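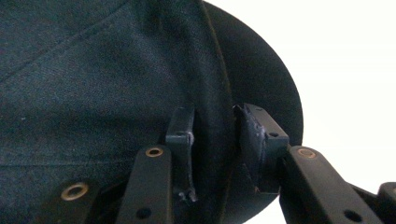
Droreo Mending and Alterations – Frequently Asked Questions

Last updated: December

Do I need an appointment?
No. Drop-offs are taken at the Hoarau Street counter until 6 p.m. Fittings for formal wear do need a booking, and Monday is the easiest day to get one.

How long does a hem take?
Plain hems are ready in 2 working days. Lined pants and coats take longer – we will give you a pickup date when you leave them.

Should I wash the item first?
Yes, please. We can't work on unwashed clothing. New fabric should also be washed once before we cut it, as cotton and wool can shrink.

Can you match my thread?
Usually. We stock 80 shades at the counter and can order others from Vokberg. Ordered thread adds a week.

Do you repair leather?
No, only cloth. The Allia shop next door takes leather and zippers on bags.

What if I lose my ticket?
Bring a photo ID and tell us the last name on the order. We keep finished items for 80 days.

Can I pay by card?
Yes, at pickup. Rush orders are paid when you drop them off.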